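The woman behind Rernora has strong feelings about folding pants

When I first wrote to the owner of Rernora, I asked if we could talk about how a one-person secondhand shop survives. She wrote back the same night and said sure, but could we mostly talk about pants? So I drove out to Moura with a notebook and two iced coffees, and we mostly talked about pants.

She sells track pants. Only track pants, the kind with stripes down the sides, in every color you wore in middle school and a few you were too shy to wear. She started in December with one bag from her cousin's garage, and when I visited she had 295 pairs in stock, all washed, all folded, all by her.

"People think the selling is the job," she told me. "The selling is five minutes on my phone. The folding is the job."

I asked her to teach me and she was on her feet before I'd put my coffee down! You lay the pants flat, you bring one leg over the other, and then you look at the stripe. (She said "look at the stripe" to me maybe a dozen times that afternoon.) If the stripes sit on top of each other, you keep going. If they don't, you shake the whole thing out and start over.

"The stripe tells on you," she said. "You can fudge a plain pair of sweats. You can't fudge these."

My first pair took me forever and came out looking like a burrito. Hers took no time at all, and when she piled them up, the tape ran down the side of the stack in one line. I'm not a tidy person, but I got a little emotional about it.

She's picky about baskets too. Before Rernora she spent 13 years in the stockroom at Dramemetti, the uniform place over in Tronmont, where everything lived in cardboard boxes. She hated those boxes. "You open one, you dig, and now you've wrecked the top half to get to the bottom half," she said. "With a basket I can see what color I've got through the holes. I grab it by the rim and I go."

One color to a basket is the rule, and she sticks to it even when a color only has a few pairs in it. Lavender is her favorite right now. Turquoise sells faster, which annoys her.

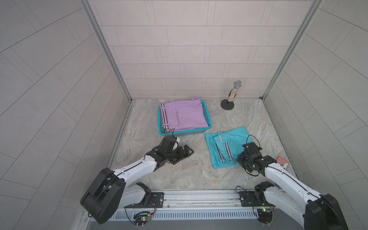
Lavender folded and in the basket, turquoise still to go.

We got onto the sparkly microphone-shaped ornament after that. She has a soft spot for anything with rhinestones on it, and she says a bit of glitter nearby gets her through a long folding day. Does she sing? "Badly, and only when I'm on the last pile."

I wanted to know whether she ever gets sick of it, and she took a while to answer. Some weeks, yes. There was a stretch in spring when orders dried up and she refolded things that were already folded, just to have something to do with her hands. Then a dance team ordered nearly half of what she had, and she was up until two in the morning packing and loved every minute of it.

She's thinking about adding jackets next year, though the sleeves worry her. "Sleeves are a whole other conversation," she said, and handed me another pair to practice on.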